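Student Projects | Robotics

Loading the Rack: A Student Team Takes On the Dishes

The Zerkel program gives each student team one household chore and one term to automate it. Entries are scored on completed trials, with no credit for speed until a team passes a reliability threshold. The team behind Vemo drew dish racking, a task that two earlier groups had dropped before the December review.

Vemo is a two-handed system. The students record demonstrations by guiding the arms through the motion, then train a control policy on the recordings. The current data set holds 2,121 demonstrations. Of these, 39 were thrown out of the first training run because the time stamps on the wrist camera and the joint data did not match. The team now checks the clocks before each session and logs the offset.

Picking up a plate is the harder half of the job. A plate lying flat on a table offers a parallel gripper very little to hold. The fingers must reach the rim from the side, and the approach angle changes when one plate overlaps another. Early versions of the policy closed too soon and pushed the plate away.
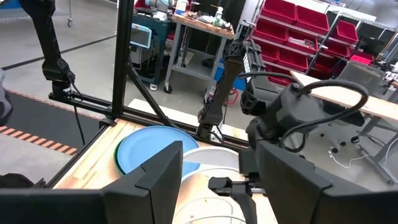
A blue plate and a white plate on the worktable, seen from the wrist of the right arm.

The team's first fix was a slower approach over the last 3 centimeters of travel. The second was to vary the starting layout more widely, with plates overlapped, tilted or set apart. A version trained only on neat layouts did well on neat layouts and failed on most others. Wrist views proved more useful than overhead views for this stage, and the software gives them more weight until the grip closes.

Placement has its own tolerances. The rack's wire arches differ in height, so a plate lowered at the wrong spot can catch on a rod or lean too far. The team's planner, called Sin after the trigonometric function at the center of its tilt calculation, sets a target angle for each plate and rotates the wrist before the descent begins.
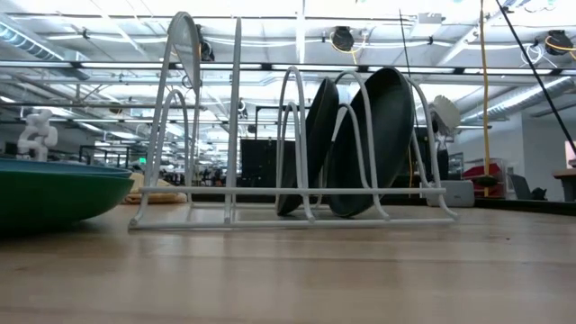 Two dark green plates upright in the wire rack.

A trial counts as complete when the plate stands in the rack after both arms have withdrawn. Leaning is allowed. Scoring runs through Parka, a logging tool written by a previous class, which stores the video and joint data for each attempt under a single run number. The final evaluation uses 14 layouts, none of which may appear in the training data.

Bowls remain outside the scope of the present version. Their curved sides need a different grip, and the team plans to record a separate set of demonstrations before adding them to the policy.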